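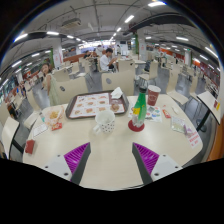
Last edited Monday, 9:14 pm by plumtree_dev

We use cookies to remember your login and reading position. Accept | Manage settings

plumtree_dev
Hi all, long post, sorry in advance! I've been running the Sullard planner on tabletop clearing and I'm stuck on the same thing every time the table looks like the one up top. The white mug is fine, it gets found and grasped in nearly every replay. The green bottle is fine too when I look at its mask, but the printed sheet lying under and behind it gets merged into the same object, so the planner thinks the bottle is wide and refuses the grasp. I replayed 211 clips over the weekend and 19 of them ended with a refusal like that. Has anybody tuned their way out of it?

kettlebrook
Oh, I know this one well. Raise the minimum height in the plane filter and the paper drops out before clustering.

marrow_and_pine
I'd be careful with that, friend. Look at the small red packet to the right, and the translucent one below it. Raise the cutoff and those go as well, and then you have a very tidy map with trash still on the table. I'd split on color first and leave the height alone.

kettlebrook
Fair point on the packets, though color splitting did nothing but shred printed tray liners for me, burger picture and all. I still say height, with a second pass for flat things.

plumtree_dev
Two passes could work. My loop has 700 ms to spare and the Nasution segmenter takes 393 of that, so a second run is too much, but the flat pass could be something cheaper. I'll try it on the refusals first and post the masks.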